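The great paper purge, week three

So I am still at it. If you read the last post you know I decided, in July of all months, to go through every scrap of paper in this apartment. I moved here from Clolleton with 13 boxes marked MISC and I have been walking around them ever since, like furniture.

I started with the utility bills because they seemed easy, and they were, sort of. I had every water bill from the old place on Morgan Street, in order, some still sealed! Who was I saving those for? The Clolleton water office certainly never asked. Out they went, and I felt wonderful for up to 20 minutes, and then I opened the next box and it was greeting cards.

Greeting cards are where I fall apart. I kept the ones with real handwriting in them and let go of the ones that just had a signature under the printed verse. It sounds harsh, but I had 622 of them (yes, I counted, I was procrastinating) and my closet is not a museum. A few I photographed first. A few I put in the recycling, took out again, and put back after dinner.

Then the bank stuff. I found a savings passbook from Kidell with $1,575 written on the last line, and I got very excited for one whole evening – I was already pricing couches. I called in the morning and the account had been closed for years. By me. I had apparently used it for a car, and I don't even remember liking that car.

Anyway, the shredder gave up halfway through the tax returns, so I've been tearing things by hand in front of the TV. My thumbs hurt. The cat is thrilled.

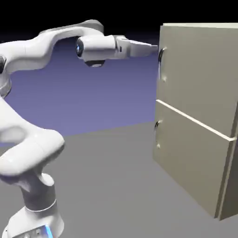
Home & Organizing

Now for where the survivors are going to live, which a few of you asked about. I've settled on two drawers and that's my limit. Top drawer is anything I might need in a hurry: passport, lease, car title, vet records. Bottom drawer is everything I'd be sad to lose, so the cards, my grandmother's recipes, and the ticket stubs from that awful, lovely trip to Belutell when it rained the whole time and we ate crackers in the bus station.

I tried color-coded folders and gave up by lunch. Plain manila, big black marker, done. If a folder gets too fat to close, something has to leave it. I also stopped making a folder called "To Sort," which was just MISC in a nicer outfit.

Four boxes left. One of them rattles, so I'm saving it for the weekend.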